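Le bois, d'où vient-il et pourquoi a-t-il des dessins ?

Publié en janvier, par la rédaction de Greltance Junior

Ce site utilise des cookies pour mesurer le nombre de visites. Accepter | Refuser

Regarde une table, une porte ou une règle en bois. Tu y verras souvent des lignes, parfois droites, parfois courbes. On les appelle les veines du bois. Elles racontent comment l'arbre a grandi.

Comment un arbre grossit

Un arbre grandit de deux façons. Il s'allonge par le bout de ses branches et de ses racines. Il s'épaissit aussi, grâce à une couche très fine cachée sous l'écorce, le cambium. Chaque année, le cambium fabrique du bois neuf vers l'intérieur et un peu d'écorce vers l'extérieur.

Au printemps, l'arbre a besoin de beaucoup d'eau pour ses feuilles. Il fabrique un bois clair, avec de larges tuyaux. En été, il pousse plus lentement et son bois devient plus serré et plus foncé. En hiver, dans nos régions, il s'arrête de pousser. Une bande claire et une bande foncée forment ensemble un cerne, et un cerne correspond à une année.

Si tu comptes 30 cernes sur une souche coupée près du sol, l'arbre avait à peu près 30 ans. Un cerne large indique souvent une bonne année, avec assez de pluie et de lumière. Un cerne étroit peut indiquer une sécheresse, ou un voisin trop grand qui faisait de l'ombre.

Du tronc à la planche

À la scierie de Pendham, les troncs arrivent par camion. On enlève d'abord l'écorce. Une grande scie découpe ensuite le tronc dans le sens de la longueur. Les planches sont empilées avec de petites baguettes entre elles pour que l'air circule. Elles sèchent ainsi pendant 18 mois avant d'être vendues.

Le dessin dépend de l'endroit où passe la scie. Si elle passe par le centre du tronc, les veines sont presque droites. Si elle passe plus près du bord, elles dessinent des vagues ou des pointes. Les ronds foncés sont des nœuds : à cet endroit, il y avait une branche.

La couleur change aussi d'un arbre à l'autre. L'érable est très clair, le noyer est brun, le merisier tire sur le rose. Pour une table, on peut choisir un bois d'un orange clair, avec un grain fin.

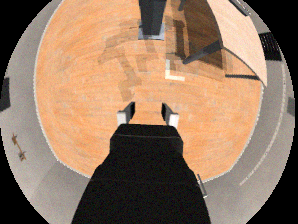 Le bois continue de bouger après avoir été coupé. Quand l'air est humide, il gonfle un peu. Quand l'air est sec, il rétrécit. C'est pour cela qu'un tiroir peut coincer à l'automne et glisser très bien au printemps.

À toi d'essayer

Pose une feuille fine sur une planche aux veines bien marquées et frotte doucement avec le côté d'un crayon gras. Les veines apparaissent sur le papier. Recommence avec 2 autres planches et note à côté de chaque dessin où tu l'as trouvé.

À lire aussi
Pourquoi les feuilles tombent-elles ?
Une journée dans la forêt de Skornville
Comment fabrique-t-on le papier ?
10 mots pour parler des arbres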